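September, after supper

I said I'd keep this up through the changeover and then I skipped two weeks, so this is going to be a long one. Feet up, tea made, phone in the other room.

First thing, for whoever I am when I read this back: Ronley really did move the arms onto the returns side. I'd half convinced myself it would get put off until after the holidays like everything else does. But no, the benches are in, the old sorting racks are gone, and I've been moved from handling bags all day to what they're calling bench lead. Same locker, new lanyard, a small raise (small!!) and a tablet that logs me out every time I set it down.

The work is school bags and kids' travel bags, same as before. They come back from the stores or from people's houses, we check them over, close up whatever's hanging open, tidy the straps, and they go either to resale or to the charity pallet or to the bin. I did that by hand for so long that I can feel a bad zipper through a glove. My mother used to say I'd check her purse when I hugged her, and it's true, I did.

Now a pair of arms does the straps and the turning over, and I look at what they did and say yes or no. That's most of the job. Yes, no, no, yes, hold on, what is it doing, no.

The first few days I hated it. I'm writing that down because I was very cheerful about it at work and I don't want to end up believing my own act. I hated standing with my hands behind my back while a machine took forever to pick up a strap I could have had tucked in before it got moving. I kept reaching in, too, and you can't reach in, everything stops and a person from Skutance has to come over and start it up again, and they're polite about it in a way that makes you feel about nine years old.

Jong-dae Kang is the one who sorted me out. He came over from the Stosteck building to get us trained up, and he's been doing this longer than any of us. He told me to quit watching the whole bag. Watch one strap, he said, and decide about that strap, and then look at the next one. He also told me he still gets a sore neck from it, which made me feel better than any of the training slides did.
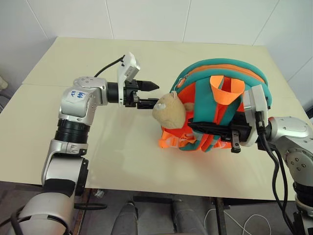 Anyway, the soft stuff is where it gets hard, and I have opinions. A cardboard box stays where you put it. A kid's bag slumps. The straps slide over each other, and then there are the dangly things, the keychains and pom-poms and little stuffed animals the kids hang off the side, and every one of those is a whole new problem for the arms. We had a long talk about the stuffed animals at the shift meeting. The Skutance people wanted us to take them all off before a bag goes on the bench. I said if we do that then somebody has to keep track of which bear goes with which bag, and I know who that somebody is going to be. So for now they stay on, and if an arm pulls on one, I hit no and it goes in my pile.

I was proud of myself for speaking up, to be honest. Old me would have complained in the car.

The targets changed again. We're supposed to get to 100 bags a shift on each bench by the end of the month, and 95 of those are supposed to go through without a person touching them. On the old line we'd do a lot more than that by hand, easy, so when I first heard it I thought, well what is the point of you then? But the arms don't stop for lunch, and they'll be left running in the evening once the safety people sign off. The plan is 2,000 a week across the building. I wrote that on my hand during the meeting and it's still a little bit there.

What I keep chewing on is the evening shift. There were good people on evenings. Most of them got offered days, or the dock, and a few took the payout, and I haven't heard from all of them. I got the bench lead spot partly because I'd been there so long and partly because I put my name down the same afternoon the sheet went up. It could have gone the other way. I don't feel guilty exactly, but I did notice I took the long way around the break room this week so I wouldn't have to walk past the empty lockers.

And then there's my body, which is a totally different story! My wrists don't hurt. I didn't notice until I opened a jar of pickles last night without thinking about it and stood there in the kitchen holding the lid. No brace, no running them under the hot tap. My back is worse from the standing, so I've asked for one of the stools, and I've been told the stools are on order. We'll see. The mats were on order for 50 days.

The talking is different too. On the old tables we faced each other, so you'd go the whole shift on somebody's divorce or a recipe or what was wrong with the Ban jackets that season (everything). Now we each stand at our own bench facing the wall, and the talk all gets saved up for break and comes out in a rush. Fifteen minutes isn't enough for anybody's divorce. I'm going to ask if they can turn a couple of the benches around, and they'll say it's the cables, and I'll ask again.

Jong-dae goes back to Stosteck at the end of next week. He's leaving me his binder, which has coffee on it and all his handwritten notes on what to do when a buckle snags. I've already read it twice. I should learn the restart procedure before he goes so I don't have to wave at the Skutance people every time, and I need to call the dentist, and there's a load of towels in the washer from this morning that's probably going to need washing again.

Early start tomorrow. Bed.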